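Shared workshop's robot arm gets its own corner, and a tidying job to go with it

Vendelstead, April

If you've been down to the Rurken workshop lately you'll have noticed that the back bench has gone from dumping ground to building site. The arm is up, it's bolted down, and it moves when we tell it to (mostly). I've been at it most evenings this month with a few of the other members and I'm still grinning about it, so I said I'd write up where we've got to for everyone who keeps sticking their head round the door and asking.

For those who haven't, the short version is that we're teaching a robot arm to put away lab glassware. We've got a small chemistry corner at Rurken, used by the soap makers, the home brewers and the people who do things with dyes that I don't fully understand, and it is always a tip. Beakers end up in the sink, test tubes end up in mugs. Somebody suggested at the winter meeting that a robot could do the clearing up, everybody laughed, and then four of us went quiet and started drawing on the back of the agenda.

The project is called Valentini, after the café where we finished the drawing. The arm came to us second-hand and we had 200 pounds left in the kitty for everything else, so there's been a fair bit of scrounging. The bench top was a long Saturday-job sort of affair that ate two evenings instead, what with the sanding and then the arguing over whether black was a good colour for it. I wanted black. Clear glass is a nightmare for cameras and I thought a dark top might help, but I won't pretend the matter is settled.

Bins were the next row. We tried deep ones first and the gripper kept catching the front edge on the way in, with a horrible scraping noise that brought people running from the wood shop. The ones with a sloped, open front are miles better. They sit side by side against the wall, and the idea is one kind of thing to each bin, so the software only has to decide what it's holding and which way to turn.
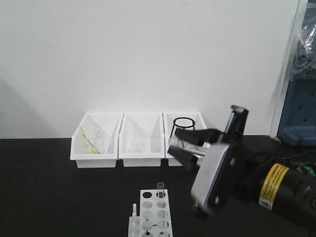

The Valentini bench, with the gripper at the right-hand bin and the test tube rack in front.

The wire stand with the ring on top is my favourite thing to test with, and also the one I swear at most. Beakers are fairly kind to a two-finger gripper, you come in level, close gently and up they go. A stand is all thin legs and gaps. Get the angle a bit wrong and the fingers shut on fresh air, or they nudge a leg and the whole thing spins round to face the other way. We've been moving the approach point by 5 millimetres at a time and writing the results on a bit of card taped under the bench, and it's slow going but it is getting better!

Our scoring is very simple. A run is 20 picks, and a pick only counts if the thing ends up where it should be without anyone helping. Our best run with beakers has been a clean sheet. Our best run with the stand is something I'd like to keep to myself for a few more weeks.

Test tubes are a whole other business. Getting one out of the rack is all right, getting one back into a hole is where it all goes wrong, and we've agreed to leave that until the bins are reliable. There's also a test nicknamed Killer, which is every bit of glassware we own thrown in together in no order at all. The arm has had one go at it. We stopped it early and had a cup of tea.

Next on the list is tidying the cables, then a proper guard so the arm can run while other people are using the room. Until that's fitted, the rule is that one of us stands by the stop button whenever it's powered up, and please don't lean over the bench to get at the shelf, even if it looks asleep. The target after that is 100 picks in a row with no hands, and there'll be cake when we manage it.

We could do with more odd glassware to practise on, so if you've got beakers or flasks at home that you wouldn't cry over, bring them in and leave them in the box by the kettle. Chipped ones are no use to us, sorry. And if you know anything about spotting clear objects with a cheap camera, come and find us, we're usually in from seven in the evening and we'll happily let you have a drive.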